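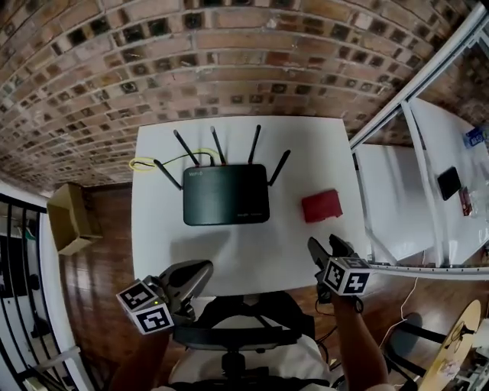
By Tomoyo Kudo, Home & Household Editor

Filed under: Bathroom > Skin Care Storage > Everyday Tips

If your bathroom looks anything like mine did last December, you have a shelf of half-used creams, three open hand lotions and a tube of something with the label rubbed off. I love a good moisturizer, I really do (my sister calls me "the cream drawer"), but it took me years to learn how to look after the stuff once it was in the house. So here are the tricks I use every week, and I hope you get as much out of them as I have!

Start with a marker. The moment you open a jar, write the month on the bottom. Most creams carry a little picture of an open pot with a number and an M next to it, and that's how many months the maker expects it to stay good after opening. Mine usually say 6M or 12M. Without the date on the bottom that number is no use at all, and I promise you won't remember when you opened it.

Next, get your jars off the windowsill. Sun and heat can make a cream separate, and they'll spoil the scent too. A bedroom drawer is great. A hall closet is great. The cabinet right over the shower is the worst spot in the house, with all that steam going up and down every day, and I kept everything there for 11 years — oh well.

Fingers are the other big thing. Wide jars are lovely to look at, but each dip puts a bit of whatever is on your hands into the cream. Wash first, dry well, or use a small spatula. I bought a set from Katayama and keep them standing in an egg cup, and they get hot water and dish soap every couple of days. Let them dry all the way before they go near a jar again.

Now for my favorite part, getting the last bit out! Stand pump bottles upside down in a mug overnight (cap on, or pump locked). For squeeze tubes, lay the tube flat and push toward the cap with the back of a comb. When nothing more comes, snip across the middle with clean scissors. You'll find days' worth of lotion in there, sometimes a whole week's. Slide the cut end back over the other half as a lid and use it up soon, as it dries out fast.

Please don't add water to thin out a thick lotion. I used to do this all the time. Water upsets the preservatives, and you can end up growing things you'd never want on your face. The same goes for pouring two leftovers into one bottle, even if they smell nice together.

A few spills I've dealt with:

Lotion on a cotton towel: scrape off what you can, rub in a drop of dish soap, leave it fifteen minutes, then wash as warm as the care label allows. Check the spot before it goes in the dryer.

Cream on a wood dresser: wipe it up with a dry cloth first. Then a barely damp cloth, then dry again.

Body oil on the tub floor: dish soap and a sponge right away, before anybody steps in. It's so slippery.

And when should you let a cream go? If it smells like old crayons or cooking oil, if the color has turned, or if there's a puddle on top that wasn't there before, out it goes. Scrape the leftovers into the trash and keep them out of the sink, where they build up in the pipe. Glass jars wash up beautifully and hold hair pins, buttons or cotton swabs — I have a whole row of them now.

Comments (4)

Minoru Imai
The comb trick works on toothpaste too. Got four more days out of mine.

Man-lok Chiang
Do you keep anything in the fridge? My eye gel lives next to the mustard.

Tomoyo Kudo
@Man-lok Gels, yes, I love a cold one in summer! I leave thick creams out, they get too stiff to spread.

Hideaki Sakamoto
Cut open a tube last night and there was so much left. My wife wants all the old ones back out of the trash.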